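Heat embossing on dark cardstock – powder sticks everywhere, not only on the stamped image

Posted in: Stamping and Card Making > Techniques
Viewed 1,116 times

Joris Willems

Hello all. I make cards since two winters and I have a problem with embossing powder that I can not solve by myself. I hope somebody can look at my steps and tell me which one is wrong.

I want to make a set of 8 thank-you cards with a fern stamp in white on dark green cardstock. The stamp is a clear one from Gernell, the ink is the Postma slow-dry embossing pad, and the powder is the fine white from Emonlow. The cardstock is the Harmont heavy one, 370 grams, which I know is thicker than most people use, but I like that the card stands up well on a shelf.

These are my steps:

I cut and fold the card base.
I put the stamp on the block and ink it with light taps.
I press it on the card and count to five.
I pour the powder over it, and I tip the rest back in the jar.
I flick the back of the card two times with my finger.
I heat it with the heat tool from a hand's width away.

The fern itself comes out quite nice. But there are small white dots everywhere, and also two or three long smears where my fingers have held the card. Before heating I can see some of the loose grains and I take them away with a dry brush, but the very small ones I miss, and after heating they are there forever.

On white cardstock with the same powder I do not see this problem, but of course white dots on white paper are hard to see.
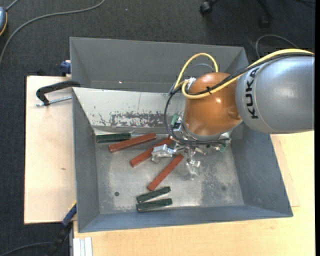
I have tried already to wipe the card with a dryer sheet, as I read in an older topic here. It became a little better but not good. I have also tried a second sheet from the same pack, and it was the same result. My craft room is in the attic and in January the air there is very dry from the heating, so maybe it is static. Or maybe it is the paper. I do not want to buy a different one if it is not needed, as I still have a large part of the pack.

One more thing: the thin stems at the bottom of the fern are sometimes broken after heating, like the powder did not stick there. I do not know if this is the same problem or another one.

Thank you for reading, and sorry for my English.

3 replies

Bronwyn Te Moana

Hi Joris, your English is fine and your steps are nearly right! You have two problems, I think, and they need two different fixes.

The dots first. Dry air and fine powder are a bad pair, so yes, static is very likely. A dryer sheet can help, but some of them leave a bit of residue on the paper and then you've swapped one problem for another. Get an anti-static bag, the little pillow kind filled with powder, and rub it over the whole front of the card BEFORE you ink. Go right to the corners. If you don't want to buy one, put a spoonful of cornstarch in a clean cotton sock, tie it off, and use that. Tap the extra off the card afterward. There'll be a faint pale film on dark green, but most of it goes away when you wipe gently with a soft cloth after heating.

The smears are from your hands. Skin oil grabs powder just like ink does. Wash and dry your hands, skip the hand cream (I know, in January!) and hold the card by the edges. What I do with folded bases is stamp on a separate panel, cut a little too big, and trim off the edges after I've heated it. Any fingerprints go in the scrap box with the trimmings.

Now the broken stems. That's a different thing. Light taps are good, but with a brand-new clear stamp the ink likes to bead up and leave gaps on the thin lines. Rub the stamp surface very lightly with a white eraser, wash it, dry it, and try again. Also put a thin foam mat or an old mouse pad under your card. Heavy stock doesn't give at all, so any small dip in the table shows up as a gap in the image.

Last one – let the heat tool run for 15 seconds or so pointed away from the card before you bring it in. If it's still warming up, it's just blowing your powder around.

craftyinthecarport

change the paper. i had the same with dark blue and got sick of it, bought smoother stuff and never had it again

Joris Willems

Thank you both. I did a test this evening with the cornstarch in a sock and a separate panel, on the same green cardstock. Out of four panels, three are clean enough that I would give them to somebody. On the other one I forgot to rub the left corner and the dots are exactly there, so I believe now it was the static.

The eraser also helped with the stems. I had no foam mat but I used a folded dish towel, and this was too soft – the fern became fat at the edges. I will look for an old mouse pad.

About the film from the cornstarch: I wiped with a cloth for glasses and it is almost gone. In the fold of the card I would not like to have it, so the separate panel is a good idea for this also.

Bronwyn, do you close the jar between the cards? I pour the used powder back every time and I wonder if I bring cornstarch or dust into it.

Bronwyn Te Moana

Yes, lid on every time. A tiny bit of cornstarch won't hurt, but paper fluff will. I pour over a coffee filter, pick out anything that isn't powder, then fold the filter and tip it back in. If you've been doing a lot of dark cards, keep one small jar of white just for those so you don't get colored bits in it.

And yes to the mouse pad, towel is way too squishy!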